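Home | Local | Utilities | Schools | Notices

We use cookies to remember your settings. Accept / Manage

Peltumby to replace 2 water mains before winter

Peltumby will replace two cast-iron water mains under Masora Road, the town's utilities office confirmed in July. The work affects 237 service connections between the pump house and the Mushi Street junction.

The existing pipes will be abandoned in place and filled with grout. New ductile iron pipe will be laid in a parallel trench on the north side of the road. Total length is 2693 feet, including the short spur to the elementary school.

Musyoka Mollel, the town's water engineer, said the old mains have lost much of their internal diameter to mineral scale. Static pressure at the upper hydrants is within limits, but it drops sharply under flow. "Residents notice it at 7 a.m., when demand peaks," Mollel said. "The fire department notices it during hydrant tests."

The contractor, Cluvska, will work in short sections. Each household will lose service once, on a weekday, between 9 a.m. and 3 p.m. Written notice will be left at the door two days ahead. After each tie-in, the new section will be flushed, disinfected and sampled — customers on that section should boil drinking water until a clearance card is delivered.

Parking on the north side will be suspended by section. Bus stops stay open.

Comments (3)

hillside_dan: Will they repave the full width or only patch the trench? The gas job left a ridge.

Joyce Mwakyusa: The plans at the town office show full-width paving from the pump house to Mushi Street, trench patch only on the spur.

rtw55: Over 2000 feet of pipe and one lane open. Leave early.
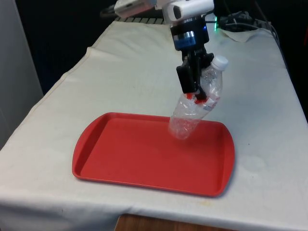
How long should the tap run after service is restored?

Run the cold tap nearest the meter for five minutes, or until the water is clear, and clean the faucet screens afterward.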